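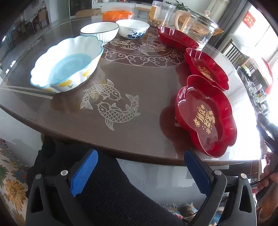

Fig. 1. Hand-held gripper at the dining table, bowls and trays set out.

12 shares · 3 comments

Equipment Plan and Budget for a Table Clearing Data Set
Student project report, second draft

1. What we were asked to do

Plan the buying for a small table clearing project. Not build the robot. The course gives the arm time in spring, our part is everything before that: hand-held grippers, spare pads, storage, dishes, somewhere to put it all. Budget cap set by the department at 361 per team, before shipping. Went over it twice on paper, got under it on the third try.

Team is me (purchasing, this report) and Eetu Toivonen (hardware, the spreadsheet). Eetu's numbers are right, if something is wrong in the text it's my typing.

2. What the task needs

Task is picking dishes and trays off a table and stacking or moving them. Homes, not a lab bench. This matters for the shopping list more than we thought in September.

Fig. 1 is a good case of why. Glossy dark glass top with the window shining in it. Big scalloped bowl with a wavy rim, two smaller round ones behind it, one ribbed and one painted. Red plastic flower trays, three in a line and overlapping. A tall clear jar of peanuts, a glass canister with a round knob on the lid. None of that is in the standard dish kit. The kit from Girard is plain plates, plain cups, all one size.

So first decision: no dish kit. Saves 90. We use what people already have on the table, and spend the money on the gripper side.

Second decision, opening width. A large bowl can't be taken across the middle, has to be taken by the rim, so the thing we need is finger depth and a good pad. Wide opening is nice for jars. We were going to pay extra for the wide jaw version and dropped it. Can revisit.

3. Grippers

Compared two suppliers.

Girard: ready made, comes assembled, one year cover. Pads are smooth rubber and glued on. To change a pad you send the finger back. Price takes up most of the budget for one unit.

Heiskanen: kit, plastic finger frames you screw together, ridged pads sold apart. Takes an evening to build. Pads come off with a small driver. Two units fit in the budget if we skip the carry case.

We picked Heiskanen. Reason is pads mostly. Ribbed bowls and painted glaze and shiny plastic trays all grip diferently, and if one pad wears out in the middle of a session we can't wait on the mail. Eetu also likes that the frame is open in the middle, less weight out at the end of the hand. I have no opinion on that.

Risk: kit parts. If a finger frame cracks there is one shop, and it's them. We put one spare pair in the order.

4. Pads

Should have its own section, it's the only thing we will keep buying. Heiskanen sells them in packs of 5. Plan is 26 sessions total for both units. We don't know the wear rate yet. Guess was one pack per unit to start, then order again in November when we have real numbers. The spreadsheet has a line for the second order so it doesn't come as a suprise.

Cleaning: crumbs and oil on the grooves. Dish soap, old toothbrush. Costs nothing so not in the table but time is not nothing, add it to the session plan.

5. Cables, storage, small stuff

Cable. The hand unit has a thin cable coming off it and it needs to reach past the table without pulling. Order the longer one. Cable clips too, cheap.

Storage. Two drives from Vustham, one to use and one copy. We looked at paying for online space instead and over two terms it came out higher. Also upload from people's homes is slow.

Lighting. Was on the first list, one lamp on a stand. Removed. Window light is what people have, and bright reflections on a glass table are part of the problem the robot has to deal with anyway. If the supervisor disagrees the lamp goes back in and the second drive goes out.

Software. Killix is free for students through the end of the course. Check the date before renewing anything!! Last year's team paid for a month they didn't need.

Breakage. Small line for replacing someone's bowl. We argued over this, Eetu wanted zero, I wanted it in. It's in. People won't let us come back if we chip a nice one and shrug.

6. Schedule for buying

First order: both kits, spare finger pair, first pads, long cable.
After build works: drives, clips.
November: second pads, only if needed.
Leftover stays unspent until the arm sessions are booked.

Department signs orders on Monday only, and the form has to be in by noon. We missed it once and lost a week. Kit shipping is slow too so first order goes before anything else, even if the rest of this plan isn't approved yet.

7. Seated or standing

Came up late, putting it here. Working seated at a dining table puts the gripper low, close to your lap, and the far side of a round table is a long reach. Standing is better for the back row of items. Options were a handle extension or just standing up. Standing up is free. Handle extension crossed off.

8. Open items

- quote from Heiskanen doesn't say if screws are included in the spare pair, emailed
- who stores the gear over the break
- do the drives need to be encrypted, ask the department, affects which Vustham model
- wide jaw, only if jars turn out to be a big part of the sessions
- table in the spreadsheet still has the lamp in one of the totals, Eetu is fixing

3 comments · Share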